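Ticket 2856: Order confirmation emails sent twice
Product: Kirora Mail Connector
Reported by: Leen Saab, Lasport
Assigned to: Danjuma Akinola
Opened: 18 June 2020

Customers of the Lasport web store receive two identical confirmations per order. The second arrives about 680 seconds after the first. Canvas shoe orders and bedding orders are both affected.
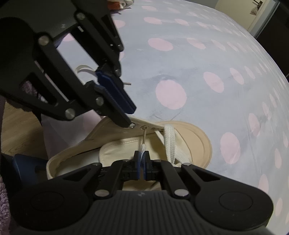
Issue 1787

Linked as possible duplicate. Checked and unlinked — that one concerned malformed headers, and the headers are valid in this case.

Mail log for order 986 shows two separate message IDs, so the relay is not resending. The job is being queued twice. Retry is enabled in both the store plugin and the connector.

Steps taken

1. Turned off retry in the store plugin. Duplicates continued.

2. Cleared the job cache and restarted the worker.

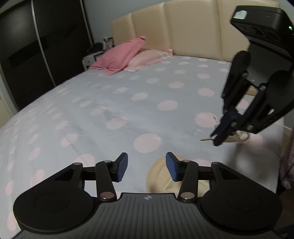 3. Compared worker config with staging. Production has a second worker entry, left over from the Florkedari migration, with its own lock file.

4. Removed the entry. Placed a test order; one message received.

Fotis Giannakopoulos asked whether refund notices use the same queue. They do, and the old entry covered both. 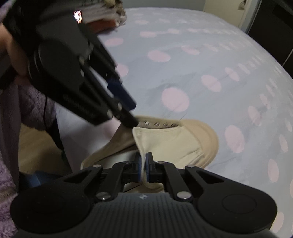 The lock path is now set in the shared config, so a second worker will fail at startup with an error in the log. Plugin retry is back on. Leaving open until Leen confirms on live orders.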